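Taveck Bench Cell: Set-up and Safe Use Guide
Section 6. Handling processors and other parts with exposed contacts

6.1 Purpose of this section

This section gives the rules for work where the gripper takes a processor out of a desktop board or puts one into it. The rules are valid for all Taveck bench cells delivered with the two-finger linkage gripper. Please read Section 4 (Stop functions) and Section 5 (Static protection) first. The instructions here do not replace the risk assessment of your own site.

6.2 Before you start

1. Disconnect the mains cord of the computer and wait 30 seconds. Then press the power button of the computer one time, with the cord still out.

2. Lay the case flat on the work plate, with the open side up. Close both side clamps.

3. Connect the ground lead of the cell to bare metal of the chassis. Do not connect it to a painted surface.

4. Move all loose cables to the side, away from the path of the arm. Power supply wires with a hanging connector are the most frequent cause of a stopped cycle. Where it is possible, tie them to the case.

5. Check that no fan in the case can turn. A fan next to the work area must have no power, also when it is fed from a separate supply.

6. Check the screws on the finger plates and links by hand with the key from the tool set. If one screw is loose, tighten all of them and repeat the zero position procedure (Section 3.4).

CAUTION: Never tighten a screw on the gripper while the arm is enabled. Set the key switch to position 0 and take out the key.

6.3 Speed and force limits

For this kind of work the cell must run in the program mode "Fine". In this mode the grip force is limited to 14 newtons. Do not raise the limit to hold a part that slips. Clean the finger tips and try again.

The parameter for approach height is P233. Set it for each type of board, and write the value in the cell log. If the board has tall capacitors or a memory latch near the socket, measure the highest one and use this height.

6.4 Moving the processor

7. Open the retention lever of the socket fully. The frame must be open before the gripper comes near.

8. Start the program "Pick CPU". Keep your hands outside of the marked area until the lamp is green.

9. When the arm stops above the board, look at the wrist camera view before you confirm. The processor must be held by its edges, and you must be able to see the socket contacts. 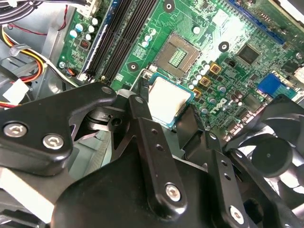

10. If the view is clear, press Confirm. If any part of the gripper covers the contacts, press Back and turn the wrist in small steps.

11. Put the processor into the socket only with the program "Place CPU". Do not use manual jog for the last part of the movement.

12. Compare the alignment marks of the processor and the socket. Then close the lever by hand, with the arm in the park position.

NOTE: A heat spreader with old thermal paste is slippery. Clean it with a dry cloth first, then with the cleaning liquid that your site allows.

CAUTION: If the processor falls on the contacts, do not pick it up with the gripper. Press Stop, park the arm, and remove the part by hand with a vacuum pen. Check the contacts with a magnifier before the board is used again.

6.5 Good practice

One person operates the cell. A second person may watch, but only the operator touches the panel.

Keep the camera window clean. Do this at the start of each shift and also after each message E290 (picture not sharp).

Do not leave a processor in the closed gripper during a break. Put it in the antistatic tray and park the arm.

Record every stop in the cell log, also the short ones. Write the program name, the step number and the type of board.

For the training course, ask your contact at the Nesham service office. Replacement finger plates are ordered with the form in Appendix C.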